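A morning at the Wonwood hearing implant open day

Posted 2022-06-06

I'd been meaning to go to the Wonwood open day for years, ever since my sister had her cochlear implant fitted, and this time I finally booked a place and got myself on the early train to Fanow (with a cheese roll and far too many questions written on the back of an envelope).

You come in through the old brewery gate and get a badge and a cup of tea, and then you're put into groups. Ours was led by Valter Grønli, who has worked on electrodes for most of his life and plainly still loves them. He let us hold a training model of the little array that goes into the inner ear, and I was startled by how thin it is, more like a stray hair than anything you'd call a machine! He told us the surgeons practise on plastic ears for months before they go anywhere near a patient.

The listening room was my favourite part. They play you the same bit of speech as it might sound through fewer and fewer channels, and by the last one I could only catch the odd word. With 7 channels I did rather better than I'd feared, though the music afterwards was hopeless – I took a waltz for a brass band. A lady from Vestow, who has worn an implant herself since she was 77, laughed and told me it gets better with practice, and that she now listens to the cricket again.

After that came a talk in the Halvorsen room on brain signals and where all this may lead. I'll admit some of it went over my head, but there were good questions about batteries and about who looks after the thing once the trial is over, and the speaker took her time with each of them.
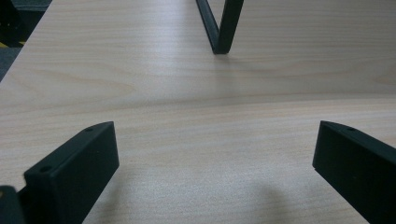
Light wood grain on a tabletop, open day at Wonwood.

Lunch was soup and very good bread, and I missed the train I'd meant to catch through talking. The next open day is in July, and you do need to book. Bring a cardigan, as the listening room is kept rather chilly.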